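4. Washing and drying the Nyamweya cot sheets

Read section 3 first if the cover is still on the matress. Sizes and part numbers are on the back page.

1. Undo all poppers. Shake out over the bath or outdoors.

2. Turn printed sheets inside out. Plain ones can go in as they are.

3. Wash at the setting on the label. No bleach, no softener - softener stops the ribbed ones soaking anything up.

4. Fill the drum no more than half way. Part 910 (the padded liner) goes in on its own.

CAUTION: Do not tumble dry part 910. The padding clumps and won't come back.

5. Take out as soon as the cycle ends. Leave the sheets bunched up and the creases set.
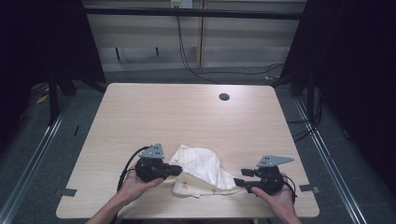 Fig. 6. White cloth in a heap on the table, printed layer underneath.

6. Spread on a flat surface, smooth from the middle out. Pull corners square. Hang by the long edge, 2 pegs at least.

Note: drying on a rack takes nearly 115 minutes in a warm room. Longer in winter, obviously. Check the seams, they dry last.

7. Iron on the plain side only. Cool iron over the print.

8. Fold in thirds and store somewhere dry. Not in the plastic bag it came in - keep that away from children, or bin it.

Poppers gone stiff? Rub with a dry bar of soap, wipe off. Still stiff, write to Zawadi Makokha at the Fanosbridge shop and say wich size you have. Spares are posted out, except in August.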